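How Do Robot Hands Learn a Job?

Welcome to the Flolldale robot club! We have two robot arms, and each one ends in a hand with fingers – a lot like yours. Our coach, Sherif El Ouafi, says to start small.

Step 1: Pick one job
We chose opening a folding case. Easy for you, tricky for a robot!

Step 2: Tape it down
Grey tape goes across the case so it stays put. Then one hand reaches for the front flap.
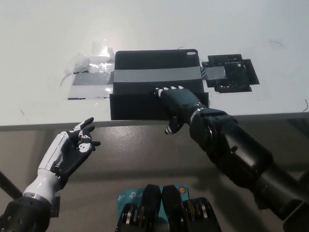 Step 3: Try, change, try again
Move one finger a tiny bit and have another go!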